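# hekura-wristcam

Wrist-camera recordings from the arm in the back corner of the Nulham shared workshop, plus the scripts that chop them into something usable. Last touched 2026-05-23.

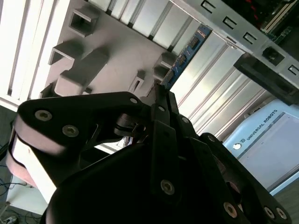 *Wrist view over the fixture plate, with the blue board at center and the control box off to the right.*

## What's in it

- 345 episodes of board handling: approach, grip, lift, put back
- 12 episodes of me teaching the arm where the plate is, kept for sentimental reasons
- `raudsepp/`, the replay and trimming scripts
- `flolov.yaml`, gripper offsets and speed limits

An episode is one folder holding a video, joint positions and a one-line `note.txt`. Read the notes. Some are informative, and some just say "no."

## Setup

1. Clone the repo and install from `requirements.txt`.
2. Copy `flolov.yaml` to `local.yaml` and edit the copy. I have edited the original so you don't have to learn what that feels like.
3. Run `python raudsepp/replay.py --dry` before letting anything move.
4. Keep a hand near the stop button.

The holders on the plate are bare blocks and sockets. If you shift one, measure again and update `local.yaml`. The arm has total faith in the old numbers.

## Known problems

- The camera sits right behind the fingers, so the gripper takes up most of the view. Cropping it out leaves very little to train on — I tried.
- Up and down depend on the wrist angle. `--level` rotates the video back, with black corners as the price.
- Bright light on the board blows out small details. Lowering exposure turns the black housing into one large shadow. Pick your loss.
- Episodes in `september/` use the old offsets and land 8 mm to the left. They are very consistent about it.
- Two folders have video but no joint data. `check.py` lists them and moves on.

## Splits

No official split. Hold out whole sessions, or your test score will be wonderful and mean nothing.

## Contact

Lempi Ahonen, by opening an issue. Pull requests for the cable situation on the floor are also welcome.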